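Plarlow Riding Club
Minutes of the December general meeting

The meeting opened at 7:05 p.m. in the upstairs room at Drokthorpe, with Oanh Lã in the chair and 30 members present, a lovely turnout for such a cold night. The minutes of the last meeting were read and accepted, after Hryhorii Stelmakh kindly corrected the spelling of his own mare's name.
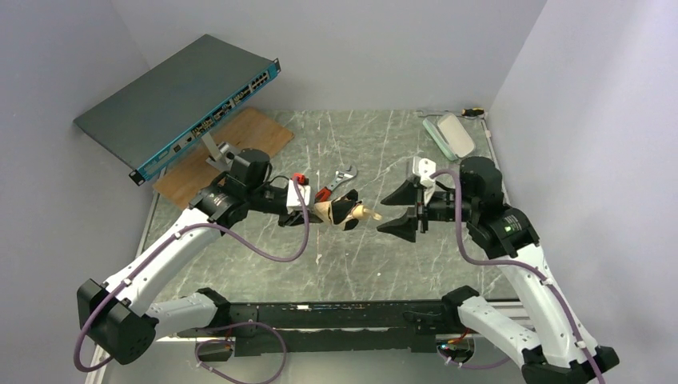 Two arms, white and black, over a gray marble-patterned tabletop.

1. Winter schooling show
Phúc Kim reported that 16 entries are in so far, nearly all of them for the low hunter divisions. She would dearly love to see a few more in equitation - the judge is driving a long way to be with us, and it would be a shame to send her home by lunch.

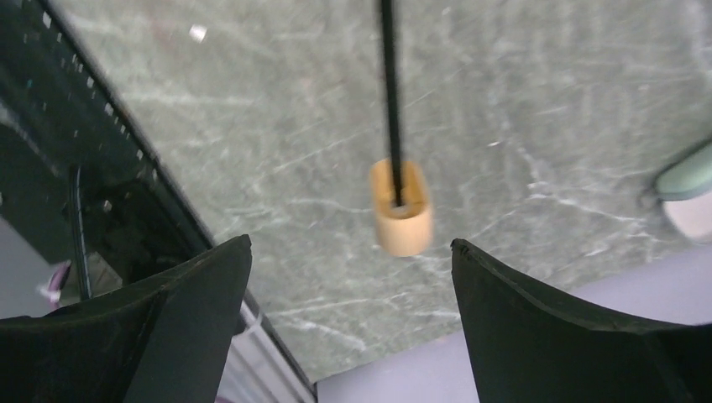 Phúc also asked that stall requests reach her before the entry deadline this time, and there was some good-natured groaning from the back row. Moved by Emmanuel Mussa that the entry fee stay at $21. Carried. 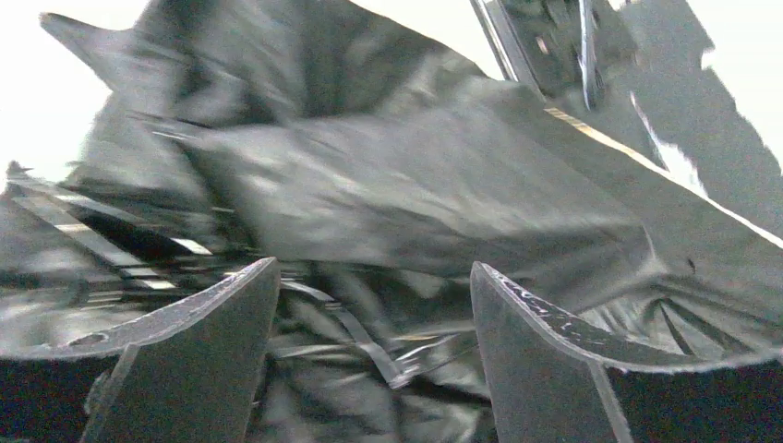 2. Jumps and footing
Emmanuel has been through the jump trailer and found nine rails that need replacing. Karagiannis has offered to deliver new ones along with the sand, and we are very grateful. A long talk followed on whether to drag the ring before or after the warm-up, and it was left for the show crew to settle.
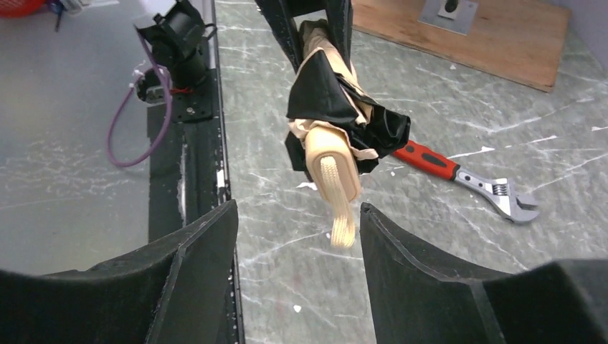

Ngân Lục
Recording Secretary

3. Spring clinic
Oanh has written to the Nastura barn about sharing a clinician in the spring and hopes for an answer by our next meeting. Members with green horses were especially keen. Adjourned at 8:40 p.m., with thanks to Hryhorii for the soup.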